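Dronlow Stud says its filly Groltero will go straight to Group company after winning a 2-runner maiden at Forport, which is quite a jump on the evidence.

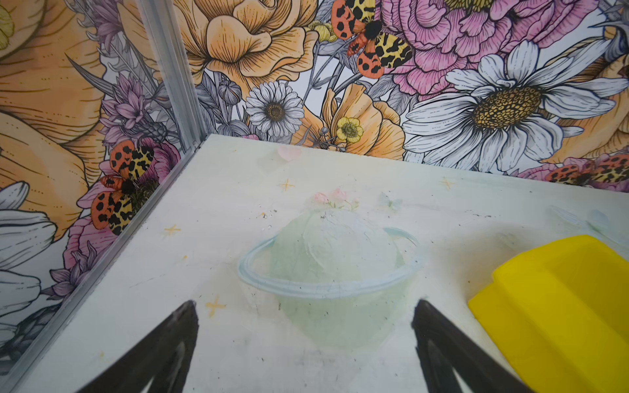
A pale green ringed planet on a white surface, with floral panels behind.

Breeder Prasanna Matubbar called her "the best we've raised." She beat a colt who had finished last in June, and the time was slow. The stud paid 245,000gns for her dam, Oláh, and may need to believe it. Bookmakers offer 500-1 for next year's Oaks. I'd want more.

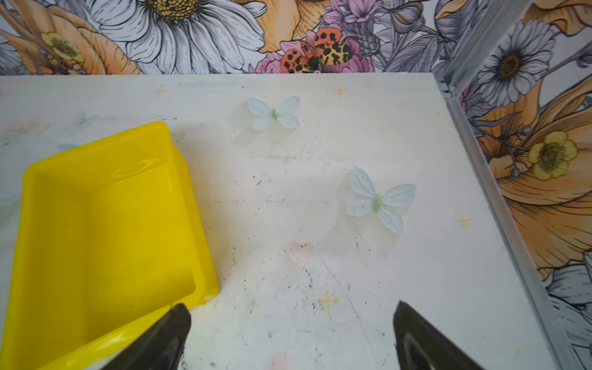 Yellow plastic tray on a white tabletop.

She holds an entry at Forport next month.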